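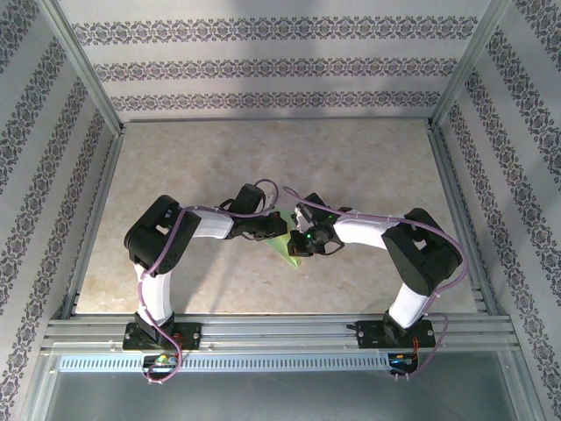 I've had the Murkance two-arm bench kit on loan since April, and people keep emailing to ask what it's like, so I'm finally putting my pictures up with a few notes. I make and repair soft goods for a living (bags, covers, the odd theatre prop) and I came at this as someone who folds and holds floppy stuff all day. I'm not an engineer. My friend Lenka Lukáč is, sort of, and she did the wiring with me over two long evenings with a lot of takeaway.

The kit comes from Heltodora, who also do the single-arm version. You get two arms, the grippers, a camera module for each wrist, the controller boards, the cable sets and a bag of hardware that I thought was far too much until we'd used nearly all of it. You supply the frame. Ours is aluminium extrusion with the arms bolted to the front rail, and I papered the walls with a damask I had left over from the hallway. I love it. Lenka does not.

**First impressions**

Setup is fine if you're patient. The printed guide is good up to page 17 and then it assumes you've done this before. The bit on calibrating the second arm against the first is one paragraph long, and we read it out loud to each other several times before it made sense. Heltodora's support replied on the Monday, very friendly, with a better version of the same paragraph. Put that one in the box, please!

I'd heard that thin sheet material is where these things fall over, so of course that's what I wanted to try. A block is a block — you grab it and it stays the shape it was. A floppy sheet bends away from you the second you touch it, and with two grippers you've got twice the chance of poking it somewhere daft. My whole reason for borrowing the kit was to see if I could get one arm to hold and the other to help, the way I do with my own hands.

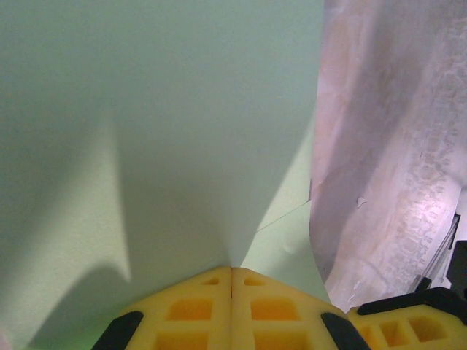 The fingers are my favourite part of the whole package. They've got a bit of give to them, with little pockets moulded into the faces, and they come to a narrow tip, so you can go after a small pinch of material instead of needing a great big handful. I'd been worried about marking delicate stuff and I've relaxed a lot on that front. They're sold separately too, if you've already got arms from somewhere else, and Heltodora colour-matches them to the single-arm set (yellow, very cheerful).

What I'm less keen on is the cable length. The Mahasneh cable set, the purple one, is the recommended option and it's generous to the point of silly. It has to be, I suppose, because the arms swing a fair way, but you'll want to spend proper time tying it down. We did ours with small ties along the arms and there's still a good loop hanging at the bottom on each side. Order extra ties. The kit bag runs out.

**Both arms on the job** 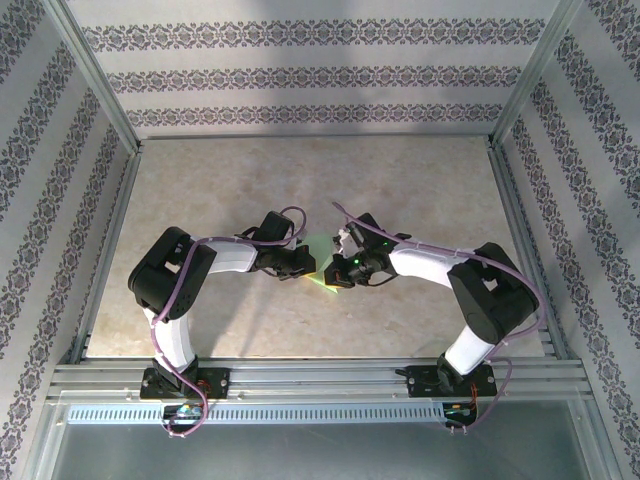 *Left and right grippers meeting on the small green piece. Purple cables running along both arms, boards down on the front of the rail.*

I could watch this bit for ages. Getting two arms to the same small target without them bumping noses took us most of a weekend, and Lenka's advice was to slow everything right down and only speed up one arm at a time. It felt like overkill, but I'd tell anyone to start that way. I keep a tally in a notebook and we're up to 246 tries across all my different materials, some lovely and plenty of them rubbish. Stiffer sheets have been kinder to me than soft ones. Anything with a bit of stretch still makes me swear.

The software is called Bavivley and it's okay. Saving and replaying a motion is dead simple, and I'd picked it up before my tea went cold. Naming things is a pain, though. It caps you at 500 saved motions, and I was halfway there before I found out you can't sort them by anything except the order you made them. If somebody at Heltodora is reading, folders! I'd pay for folders.

**From the wrist**
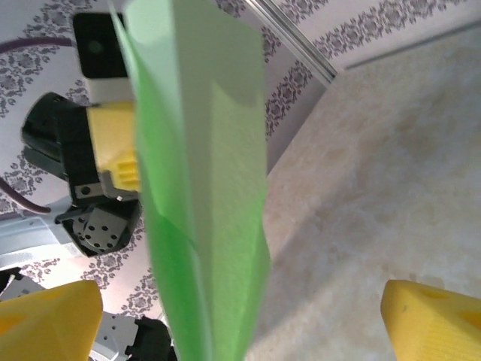 *Wrist camera view, green sheet between the yellow fingertips and the other arm on the far side.*

I nearly didn't bother plugging the wrist cameras in and I'm so glad Lenka bullied me into it. When you're working with something flat and bendy, the fixed view tells you where the arms are, but the close one is where I go to check what the material's doing at the fingertips. Things do go blurry when they're right up near the lens, so don't expect to inspect your stitching with it.

Would I buy one? I'm leaning yes, if they'll do me a price on the loan unit, wallpaper not included. I've got it until the end of the month and there's a stack of waxed cotton offcuts I want to get through first. If you've got a fabric you'd like me to try, send me a bit, nothing bigger than a tea towel, and I'll add the pictures to this page.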